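Leltow Building, 2nd floor walk-thru
August 22, 2025
Unit: Giraldo suite, 2,277 sq ft

Exit door, hall side - OK. Closer a bit slow.
Exit sign, rear - FAIL. Dark on battery test. Same as February, still not fixed.
Extinguishers (5) - 4 OK, 1 tag expired. Feven to swap.
Smoke alarms - OK, all sounded
Electrical panel - clear in front, door shuts. Breaker 39 has no label, need to find out what its on.
Extension cords - one run under the carpet by the copier. Pull it. Told them last time.
Kitchen outlet - GFCI trips and resets fine
Stairs - handrail loose at the bottom, 2 screws gone
Stairwell lights - OK
First aid kit - no gloves, no burn gel, rest in date
Roof hatch - not checked, no key on site
Windows - latches ok, one painted shut

Comments: rear exit sign comes first, can't sign off without it. Kurner has the quote allready, just needs a yes. Handrail same day if they can. Tables and shelving in the white room, edges and corners checked, OK.

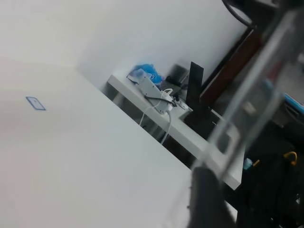

Recheck when the sign is in. Bring roof key.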